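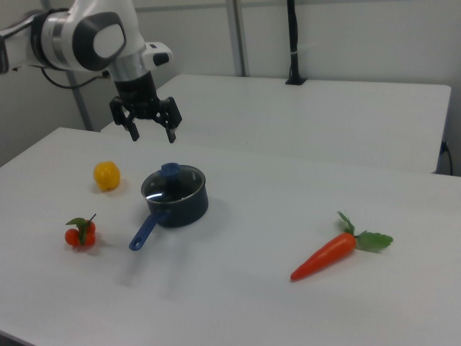
*The arm over the saucepan, gripper open, with the carrot off on its own side of the table.*

I have spent a good part of my working life writing planners, and I would like to say a kind word for the boring log file. I know that's an odd thing to get warm about, but bear with me!

Back in January our little team at Covuvlow was chasing a problem with the vegetable task. You tell the arm to put a carrot in the pot, and it has to work out that the lid comes first. Simple enough for a four-year-old. Our planner, which we call Kettle (Fermín Palma named it and won't tell us why), managed it in 14 runs out of 40, and every one of us had a theory. Mine was the motion planner, naturally, as I wrote most of it. Freya Goodall was sure that perception was losing the glass lid, because glass is miserable stuff for a depth camera, and she had already started labeling new images.

What we didn't have was any record of what Kettle believed at the moment it chose its next step. We had joint angles. We had video, hours of it. But whether the software thought the pot was open or closed when it went for the carrot? That was thrown away on every cycle, since I'd decided long ago that it would slow the loop down.

So Vasylyna Yatsenko sat down for two days and wrote a plain text log, one line per decision, with the belief and its age in milliseconds. The lid was being detected just fine. The belief was simply stale, sometimes by 2,000 milliseconds, and the planner was cheerfully acting on it anyway. The fix was a timestamp check, and I still blush a little.

I think our field is too fond of the next model and too stingy with the tools that let us see what the current one is doing. I've sat through plenty of planning meetings, and I can't remember one where somebody asked for a week to improve the logging and got it without a sigh from the end of the table (often my sigh, I'm afraid). If you run a team, please give them the week. And if you're the one writing the planner, write down what it believes, even if the loop runs a hair slower for it.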